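Comparing two finger pads on a hand-held gripper
Project report, Uyên Dương and Archie Imrie
Supervisor: Hanna Ivanyshyn
August 27, 2023

2. Method

We tested two pads, the flat rubber one supplied with the Vivitz gripper and a ridged one with a V-shaped notch that we cut ourselves. Both were worked by hand, one gripper in each hand, so that arm control would not affect the result. Position came from the square markers on the gripper heads. We made 106 grasps in July, on rims, lids and handles.

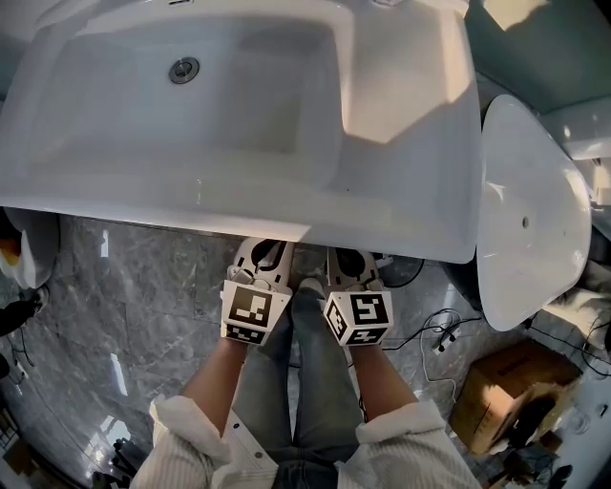

Each grasp was marked as held, slipped or missed. A grasp counted as held if the pad stayed put for five seconds under a light pull. Archie did all the pulling, as our first trials showed that we pulled with different force.

3. Results

The flat pad was better on wide, smooth edges. The notched pad was better on anything thin, and it centred itself on handles without much care from the user. Glossy curved surfaces were poor with both – the pads slid before they closed fully.
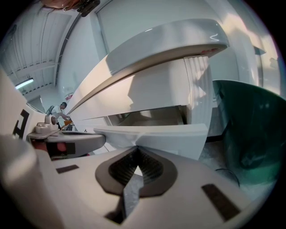 The gripper camera was harder to work with than we expected. Its wide lens keeps the pad and the target in view together, which made slips easy to mark afterwards. Straight lines suffer, though: even the ribs of the ceiling come out bent, and we had to correct for this before measuring any angle. We lost four recordings to a wrong calibration file.

4. Further work

Softer material for the notch, and a repeat with a second user.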